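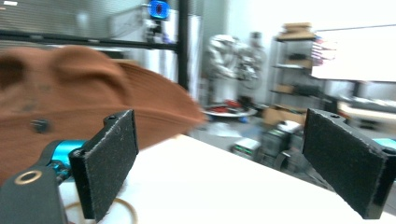 Brown felt hat with curled brim, at the white table.

The Fendisstead Costume Collection has begun its winter review of hats and headwear. Over the coming weeks this account will share short notes on how the work is done and what members of the public may wish to do with felt hats of their own. (1/17)

The headwear store holds some 800 pieces. Most came from amateur theaters, dance societies and private households in the Potow district. A smaller part was transferred when the Reuter hat shop closed its upstairs workroom. (2/17)

Every piece is brought to the white table in the sorting room, checked against its card, brushed, measured and returned to a box of the correct size. Madhu Solanki is responsible for the cards. Octavio Valderrama is responsible for the boxes, which have been a concern for several years. (3/17)

The review begins with brown felts. They are the largest single group and the one most often requested for loan. They are also the group with the most confused records, as "brown hat, felt" appears on a great many cards with no further detail. (4/17)

New cards will record the shape of the crown, the form of the brim, the color in daylight, and any button, rivet, band or stitching. A small dark button on a brown crown can be enough to tell one hat from its neighbor in the box, and staff are asked to note its position. (5/17)

On handling: a felt hat should be lifted by the brim with both hands, one at each side. Please do not pinch the front of the crown. Years of pinching leave a crease that steam will soften but seldom remove. (6/17)

Hands should be clean and dry. The collection does not require gloves for undecorated felt. Gloves are required for hats with metal thread, feathers or painted trim, and a box of them is kept on the shelf by the door. (7/17)

On brushing: use a soft brush and work counterclockwise, following the nap. Begin at the top of the crown, continue down the side, and finish on the brim. Dark and light felts have separate brushes. The handles are marked. (8/17)

Curled and ridged brims call for more patience. Dust settles in the curl and is easily pressed deeper. Friederike Rothe, who leads the textile bench, recommends a narrow brush held almost flat, with short strokes outward toward the edge. (9/17)

We have been asked whether a curled brim should be flattened for storage. It should not. The hat should rest upside down on its crown, or on a padded ring if the crown is rounded and inclined to roll. Nothing should be placed on top of it. (10/17)

Tissue: acid-free and unbuffered, loosely crumpled, filling the crown without stretching it. If the hat has changed shape after the tissue goes in, there is too much tissue. The current order is for 1,000 sheets and is expected in January. (11/17)

Boxes: the old stacking practice, in which two or three hats were nested together, has ended. Nested hats shed on one another and the lower brim carries the weight. Each felt now has its own box -- or, where space is very short, its own compartment. (12/17)

Moths remain the chief risk to fur and wool felt. Traps are checked once a month. Any hat showing bare patches, webbing or fine grit inside the crown is bagged at once and reported to Detlef Albers before anything else from that shelf is opened. (13/17)

Owners at home may find the following sufficient: a lidded box, clean tissue, a cool closet away from outside walls, and a look inside twice a year. Attics and basements are not advised. Mothballs are not advised either, as the odor is very difficult to remove from felt. (14/17)

Correction to an earlier notice: the Warniseo Players loan consists of 90 pieces. Our previous post gave a lower figure, which left out the children's caps. We thank Remzi Tuncer of the Players for pointing this out. The loan list has been amended and both parties hold a signed copy. (15/17)

Loans of brown felts are paused while the cards are being rewritten. Straw, silk and knitted headwear may be borrowed as usual. Groups with a production already scheduled should write to the loans desk, stating the size needed and the date of the first dress rehearsal. (16/17)

Offers of donated hats are welcome by letter or email. Please include a photograph of the inside of the crown, where any maker's label or size mark is normally found -- and please do not bring items to the door without an appointment. The sorting room can receive visitors until 4:00 p.m. (17/17)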